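3.2 Flowering of the potted plants

The plants of the Ernbridge collection were kept in the cool section of the glasshouse, where the night temperature was allowed to fall to 12 °C. The plants of the Budow collection stood in the warm section, which never went below 17 °C. Both groups came from the same two parent clones of Epidendrum and were divided in the same month, so that differences in age can be left out of the comparison. A total of 225 canes was marked with numbered tags before the first buds were visible.

In the cool section the first inflorescences were recorded in August, on canes which had already lost their lowest leaves. In the warm section the canes were longer and the leaves softer, and the inflorescences came later. The majority of them appeared at the tip of the cane, as is usual for these clones, but a smaller part grew from the nodes lower down. Such lateral inflorescences were short and carried few flowers. We observed them mainly on canes where the tip had been damaged by slugs, and Ouazzani (personal communication) has seen the same in plants grown outdoors under shade cloth.

During the whole period 2358 flowers were opened and recorded. A flower was taken as open when the lip could be seen completely from the front. This rule is more strict than the one used in our earlier report, and the two data sets should therefore not be put together without correction. Flowers that dropped in the bud stage were noted separately and are treated in section 3.4.
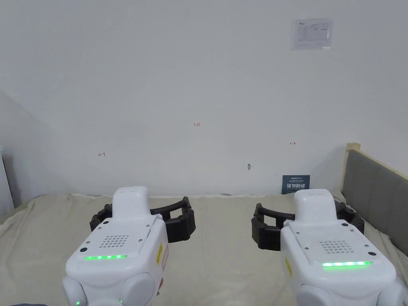 Figure 3. Two hand-held grippers side by side on a cloth-covered surface.

Does the lower night temperature also make the single flower last longer?
Flowers in the cool section stayed open for a longer time than those in the warm section, but the difference was clear only in the first inflorescence of each cane. In the later ones it became small, and for the last flowers of the season we could not find it any more.

The scent was judged by two persons, always in the morning and always before the plants were watered. We are aware that this is a rough method. It was nevertheless possible to say that the scent of the Budow plants was weaker on dull days, whereas in the Ernbridge plants no such change was noticed. One of the two observers found the scent similar to cloves, the other compared it with fresh wax, and we have not tried to bring these opinions together.

Some remarks must be made on the potting material. All plants were grown in medium bark with a small portion of perlite, following the mixture described by Pastley. In the second winter the bark in three of the pots had become very fine and held too much water. These plants were repotted at once, and their canes were taken out of the flower record for the rest of the season. Their roots recovered well, but the new canes were thin and did not flower. If these canes are kept in the record, the mean number of flowers per cane in the warm section becomes a little lower, while the order of the two sections remains the same.

Feeding was equal in both sections. A weak liquid fertiliser was given at every second watering from spring until the end of summer, and none in winter. It could be argued that plants in the warm section, which continued to grow in winter, were underfed in this way. We cannot exclude it. A separate trial with winter feeding has been started by Jörg Reuter, and its results will be reported when the plants have completed two flowering seasons.

3.3 Fruit set after hand pollination

Pollination was carried out by Hildegard Ackermann on the third day after opening. Each flower was used only once, either as pollen parent or as seed parent.

Print this page | E-mail this article

Article last revised Feb 26, 2021 | Contact | Copyright | Back to top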